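Demissie Ball and Bowl - README
4 min read · 100 shares

Notes on a set of short clips about putting a small ball into a bowl. Read these before you download anything, and read the part on labels twice.
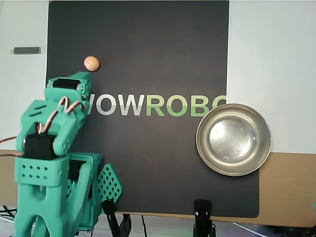

Siham Badawi thinks a ball and a bowl is too little to build a set on, and she wrote as much in the first review: any toddler can do it, so what would a good score tell us? I had the same doubt going in and I still have about half of it. The task is small. My answer to her was that people keep claiming it is solved, and then the ball goes off the side of the table and the clip gets left out of the results.

What is in it

948 clips were recorded. 900 are in the release. The rest had no usable start, usually with the ball already moving when the clip opens. Each clip has one ball, one bowl and one attempt. There is a text file next to each clip with a label, a one-line note and the name of whoever wrote the note.

440 of the released clips use the steel bowl. The others use a plastic mixing bowl or a shallow soup plate, and the soup plate is there because Marwa Cherkaoui argued for it. She was right to. A deep bowl forgives nearly everything and a plate does not.

The objects

Ball: small, peach-colored, near ping-pong size. We bought a bag of them, and they are not as alike as the bag suggests. A few have a seam you can feel with a thumbnail, and those roll with a slight wobble. We did not sort them out, so if your method depends on a perfectly round ball, this is the wrong set for you.

Steel bowl: polished, so it throws reflections. A ball sitting in it can look like two balls. Anyone who wants to find the ball by color alone should try these clips first and save themselves a week. The bowl also picks up specks and smudges. It was wiped at the start of a session and not always after that.

Plastic bowl: Brumach, the medium size. Light enough that a hard landing shifts it. If the bowl moves but the ball stays in, that is labeled "in", and the note should mention the shift. I say should.

Soup plate: from a kitchen cupboard. No maker's name on it. Low rim, chipped in one spot.

Surface: mostly a dark matte board, with the bowl on it or close by. Some clips use a bare tabletop. The pale ball shows up well on the dark board, and that makes the set easier than a real kitchen counter would be. I don't think this can be argued away. If you report numbers, report board and tabletop separately.

Labels

There are four: in, out, rim, unclear.

"In" means the ball is at rest inside the bowl when the clip ends. "Out" means it is at rest anywhere else. "Rim" is for a ball that touched the rim, whatever happened next, and it can be given together with "in" or "out". "Unclear" is for clips where two people disagreed and neither would give way.

I don't fully trust the rim label. With the steel bowl you can often see a touch. With the plastic one you are guessing from how the ball changes direction. Marwa and I went through a batch of them on a Friday and disagreed more than I would like to put in a README. We kept the label, since removing it would have hidden the problem. Treat it as an opinion.

The one-line notes are uneven too. Some say "dropped from high, bounced once, stayed". Others say "fine".

Splits

100 clips are held out for testing, with all three containers in them. They come from separate sessions, so the light is a bit different. Please don't tune on them. I know people will.

What I would not claim with this set

That something can tidy a room. Tidying is deciding what goes where, and the deciding has been done for you before the clip starts. There is one loose thing and one place for it.

That a result on these balls carries over to socks, fruit or toy bricks. We tried lemons for an afternoon and left them out - they don't roll straight and they don't bounce, so it was a different task with the same name.

That "in" means careful. A ball flung into a deep bowl counts the same as one set down gently. Siham wanted a score for gentleness, and Stelleo, who host the files, offered to add a column for it. I said no for now. We could not agree on what gentle looked like from a clip with no sound.

Known faults

A handful of notes are attached to the wrong clip in the tabletop folder. Fixes are planned for November.

The folder named "anley" is plain leftovers from a naming scheme we dropped. Its contents are good and the name will stay, as too many scripts point at it.

Corrections go in the issues list with the clip name in the title. Please say which label you would give.

7 comments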